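Notebook, paint and coatings bench
23 July 2025

Continuing the wall paint trial in the back workshop. Three waterborne paints on the same primer: Orkow matte, Nusitz eggshell, Çınar satin. Question is still which one takes repeated wiping without going shiny.

Panels were primed with one coat and sanded at 240 equivalent — correction, the paper on hand was 230, per the pack. Wiped down with a damp cloth, left overnight. Two finish coats by roller, short nap, same roller tray rinsed between products. Nusitz went on thin and needed a second pass at the top edge. Çınar leveled best. Orkow shows roller texture if you catch it at a low angle.

Wet weights of the panels, after the second coat: Orkow 243 g, Nusitz 230 g. Forgot to weigh Çınar before it skinned over, so no number for that one. Do not back-calculate it from the can.

Wipe test uses the Kendano sponge block with the plain face, water plus a drop of dish soap. Each cycle is one stroke out and one back, with no extra pressure on the block. Gloss check by eye under the clip lamp after every set. The meter is out for calibration until September, so anything written here about sheen is a judgment and should be read that way.

The teal-blue on the wall came up again when we talked about color choice. It is pale enough to hide chalky marks and light enough that a burnished patch would be hard to pick out from across the room. A deeper shade would be a stricter test.

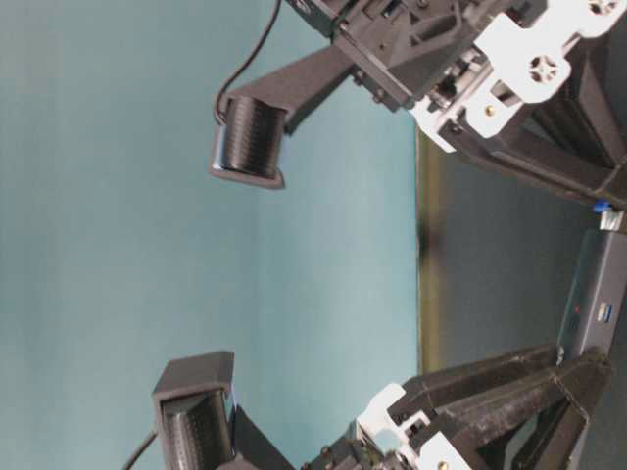
Pale teal-blue wall, two grippers in front.

Results after 5 sets:
Orkow — burnished in the center, visible from standing height. Some color on the sponge from the second set on.
Nusitz — slight shine at the stroke ends only. Trace of color on the sponge.
Çınar — no change I could see, but it started out shinier, so a change would be harder to spot.

Stopped Orkow there. Ran the other two to 9 sets. Nusitz got no worse. Çınar picked up one scratch, probably grit in the rinse water. Changed the water and it did not repeat.

Open points:
Cure time. These panels were tested well short of full cure and the cans disagree on what full cure means. Repeat on the spare set once it has had longer on the rack.
Touch-up. Brush a patch over the burnished area on Orkow and see if it flashes.
Storage. Nusitz can has a dented rim and the lid is not sealing. Decant into a jar and label it.

Leave the panels flat, painted side up. Do not stack.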